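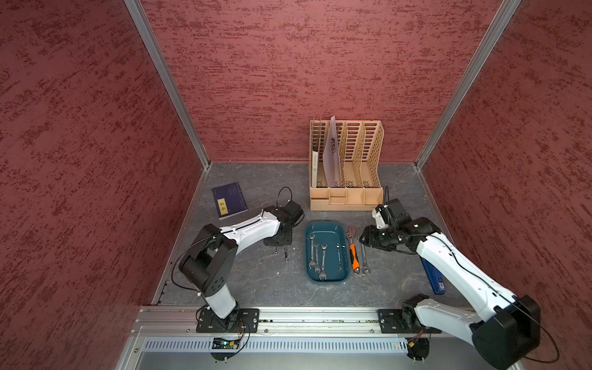 Critics at Ellamcombe argued that the Trivgate method owed its gains to extra training data, and that changing the order of the demonstrations had little to do with it. The dispute shaped most later work on the technique.

Trivgate is a training method for two-armed robot manipulation, developed at the Narkmont laboratory. Demonstrations recorded by teleoperation are divided at each change of grip, and the resulting segments are sorted by how far the two arms depend on each other. A policy is trained first on segments in which one arm is idle, then on those in which both arms move.

The original study used 4000 demonstrations of sorting and placing hand tools and desk items. After segments with failed grasps were removed, 2758 demonstrations remained. The success rate on unseen layouts was 52 per cent, a gain of 11 percentage points over the same policy trained in random order.

A repeat of the study on the Bakke benchmark, with the amount of data held fixed, found a smaller gain. Long, thin objects lying side by side remained the main source of error.

See also: Imitation learning; Curriculum learning; Bakke benchmark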